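Grulley Library hours cut?

pagewright18
Sign on the door says closing at 6 starting in April, no more late nights. Anyone know if Atisstead branch is the same? I work till 5:30, cant make it over there.

huanca_reader
Atisstead still open till 8 Tuesdays. Parking is awful tho.

R. Usuga
Late nights were dead. I was in there plenty, maybe two people. Rather they spend it on the kids room.

pagewright18
Disagree. 11 of us in the evening book group alone. Where do we go now 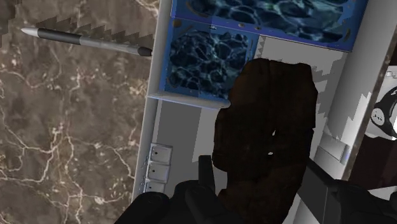
Also my holds expire before I can get them. 30 on the list, lost three already.

huanca_reader
Ask Aníbal at the desk, he extended mine. Takes a minute

R. Usuga
Ok fair on the holds. Still say Saturdays are enuf for most people.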